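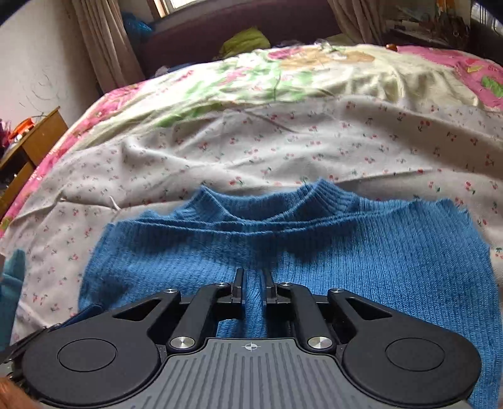
Figure 2. A knit sweater laid front side up on a bed, collar toward the head of the bed.

3.2 Garments and folding surfaces

Knitwear made up the largest group of garments in the study. We sorted it by neckline and by the weight of the knit, following the scheme in Buschmann, and left out anything with buttons or a zipper. Crew-neck sweaters with a ribbed collar, as in Figure 2, were treated as their own class. The doubled band at the neck is stiffer than the body and tends to stand up in a ridge when the sweater is laid flat, and the front panel often bunches just under it.

Each garment was folded on a bed in the Harlow apartments and again on the Nuletti table, which has a hard, smooth top. Beds were included because most of the households we surveyed in October fold there. A mattress gives under the hand, so a crease pressed into a thick knit opens again sooner than it does on a table — a difference that was small for cotton shirts and large for wool blends.

Folding followed a fixed order of 6 steps, starting with smoothing the chest and ending with the hem brought up to the collar. Garments were shaken out between trials and rested flat for 300 seconds. In total we recorded 3,850 folds, of which 200 were set aside to check agreement between raters. Finished stacks were scored with the Stevavari scale, which rates edge alignment and thickness separately. Sleeve position was noted but not scored.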